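Week 2: Pattern and the plain surface

Welcome back! Last time we got as far as the repeat, and I promised we'd move on to what a pattern does once it leaves the drawing table and has to live in a room with other things. I love this part of the course, so forgive me if I run on a bit.

Start with scale. A motif that looks generous on a sheet of paper can shrink to a fuss on a wall, and a small sprig seen from across a room turns into a tint – the eye gives up on the flowers and simply reads "pinkish". Try it with your own samples: pin them up, walk backwards, and note the point where the drawing goes.

Then there is the difference between pattern with a repeat (most printed flowers) and pattern that only wanders, like veining in marble. Wandering patterns are wonderfully forgiving at a join. Printed ones aren't, and a corner will show up a mismatch faster than anything!

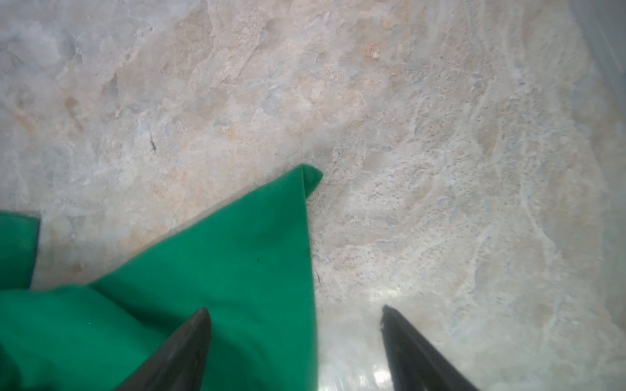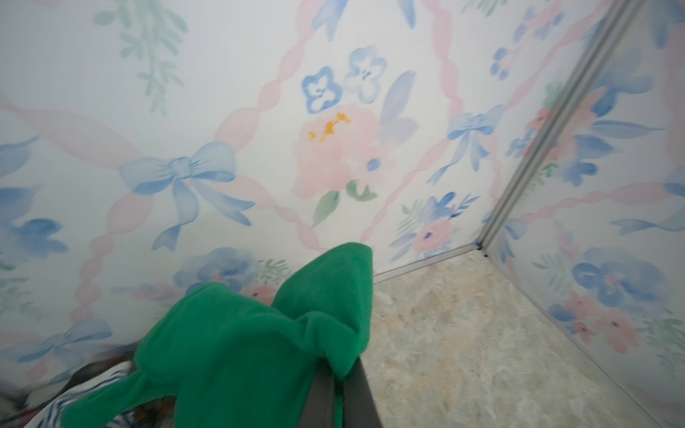

Mottled stone pattern with plain green cloth.

Now, plain colour. Branwen Sayce, who taught me, used to say that a flat colour is the loudest thing you can put beside a busy one, and I've come round to her view. A strong plain gives the eye somewhere to land. It also changes its neighbours: put a cool green next to a beige and the beige goes pink, even though you haven't touched it. We'll do this with cut paper in the session, so bring scissors and at least two plains you dislike.

A word on folds, too. A plain cloth stops being plain once it's creased – you get a whole run of lights and darks out of one dye. Paint 32 small squares from a single fold and you'll see what I mean.

For next week: one sheet, one motif, drawn at three sizes. Notes on the back, please, in pencil. Ashok Upadhyay has kindly offered to look at anyone's repeats beforehand, so do take him up on it.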